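**Singing the whole book**
7/9/19

We've reached hymn 100!
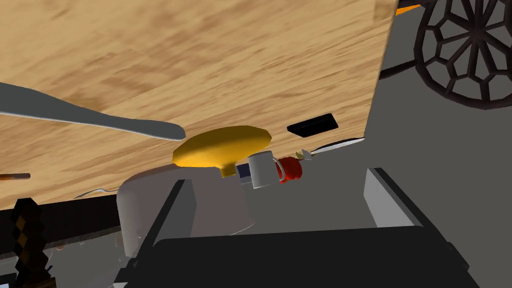
Mehwish Gondal wrote to us after the last newsletter to ask whether we really mean to sing every hymn, including the ones with nine verses and the one about the locusts, and whether she might be let off the locusts. Yes to the first question, Mehwish, and no to the second. You sang the alto line far too well at the first evening to be excused anything now.

For those who have been away over the summer, the old green hymn book has 676 hymns in it, and we at Ramdale Chapel are singing our way through the lot, in order, with no skipping. It began with a grumble after morning worship that we always have the same few. Somebody went home and looked through the service registers and found that the grumbler was right. There were whole sections of the book with no pencil mark beside them at all. The section headed "For Those in Peril and at Harvest" (why those two together, I would love to know) had clean white pages, as if it had just come from the printer.

So in July we started at number one with the doors open and sang 31 hymns in an evening, which was too many. By the end the basses were croaking and the organ had a note stuck down, a low E flat that hummed along under the final blessing and could be heard from the car park. We do fewer at a time now, with a proper break in the middle, and it's much better for it. You can sit and read the words before you sing them. I had been singing number 12 since I was a child and had never noticed that the third verse is a question.

The surprises have been the best of it. Number 43 looks terribly gloomy on the page and is set to a tune you could dance to. Number 58 was written for the opening of a waterworks. Number 77 turned out to be one that several people had at their weddings, and they all sang it without looking down, some in the old words and some in the new, so that verse two was a bit of a muddle and very moving all the same. We have also met a few stinkers. Number 64 was agreed to be beyond rescue, though we sang it through to the Amen, as the rules say we must.

And then there is Jitinia. That's the name of the tune to number 89, and I'd never heard it before, and I don't think anyone else in the room had either. It's in a minor key and goes up where you expect it to go down. We got lost in the second line the first time, and again the second time, and on the third go it suddenly came right and there was a sort of hush afterwards. It has been in my head ever since – I've hummed it at the bus stop and in the dentist's chair. We sang it again at communion and I hope we'll have it often. If anyone knows where the name comes from, please tell me. The index gives no composer, only the word "traditional" and a small star that doesn't lead to any note.

Our friends at Clutmont Methodist have joined in too, bringing four tenors, and anyone who has tried to run a church choir will know what that means. They use a different book, so there's some sharing of copies, and in one or two hymns their tune isn't our tune. When that happens we sing both. Nearly 70 people came to the last evening, with a good row of teenagers at the back who had been told there would be cake and then stayed for the second half.

Some of you have asked what happens to the collection. It goes to the chapel at Memon, as our harvest gifts have done for years, and they're putting it towards new song books of their own. They have sent us one of their hymns in return, with the words spelled out by sound so that we can have a stab at it. It's short, with a line for one voice and an answer for everybody else, and it will be sung at the close of each evening from now on. The solo line goes to whoever is brave enough to stand up. I did it once, rather quickly.

A few practical matters. We begin at half past six and finish by eight, and you needn't be able to read music. You needn't be a churchgoer either; two people have come along simply for a sing and are very welcome. There are large print copies on the table by the door, and please put them back there afterwards, because three have wandered. If you have an old green book at home that belongs to the chapel (look for the stamp inside the cover), we would dearly like it back, and nothing will be said. Children can come for the first half or all of it.

We are also marking up one copy as we go. Whoever wants to can write a line beside a hymn – who chose it, when they last sang it, what it reminds them of – in pencil, please, and small. There is already a lovely note beside number 31 about a grandfather who sang it to his cows. Number 64 has had more written beside it than any other and I've had to rub some of it out.

Next time we start at 101, which is a Wesley and goes like a train, and if we keep up a decent pace we'll get as far as the evening hymns before the heating has to go on. Basses, there is a long held note at the end of 108. Breathe early.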